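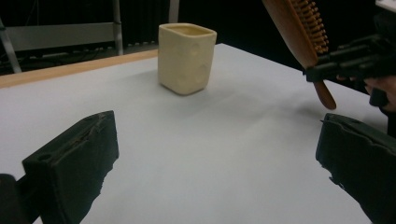
3.2 Table surface and object placement

Small household vessels are usually sorted in the literature by what they hold. We sorted ours by how people reach for them, and this section deals with the group we call squared cups: upright, open at the top, with four sides and no handle. The cup in Figure 2 is typical of the group in outline, with its rounded corners and the rim that flares a little, but the shallow round dimples on its sides set it apart from the plain ones. Several participants called dimpled cups "the dice." We kept the word in our notes, and it appears in the quotations below. Participants did not agree on what such a cup was for. Pens and toothbrushes were the most common answers, and a few people said they would drink from it.

Figure 2. Squared cup with dimpled sides, standing on the white table surface.

Sessions were held in a shared workroom in Wustby during June. Each participant sat at the long side of the table and was asked to put the cup where it would stand at home if the table were their own desk. They were then asked to move it to a place where it would be in the way. No time limit was given. The order of the two requests was switched for every second participant. In all, 29 people took part, and each repeated the pair of placements three times with a short break between rounds.

We chose a white surface after a pilot on bare wood, where participants tended to line the cup up with the grain. On the white surface this habit was much weaker. It did not go away with squared cups, which many people still turned until one flat side faced them. Round cups were set down and left. We scored a cup as "turned" only if the hand stayed on it after the base had met the table and the sides then changed direction. Two of us (Løken and Backlund) scored the sessions separately and settled differences by talking them through.

The dimples had a smaller effect than we had expected. Participants often ran a thumb over them when the cup was first handed over, and some picked the cup up again between requests to do so. This handling was not counted as placement. It may still have made people more aware of which side was which, and the present design cannot separate the two. A set of squared cups with the same pattern on every side would help here.

Pale cups on a pale surface raised a practical problem. Løken found the base edge hard to mark under soft light and used the shadow as a guide in the first round of scoring. Backlund marked the rim instead. The two methods gave different positions for the same placement, so all positions were marked again at the rim, and only those values are used in Section 4.

Related articles
Noh, W.: Where the pen pot goes: desk order in shared offices
Magnusson, T., and Fjeld, K.: Handles and the direction of reach
Backlund, T.: Keeping and discarding cups without a set

Journal > Articles > Household Objects > Placement and Handling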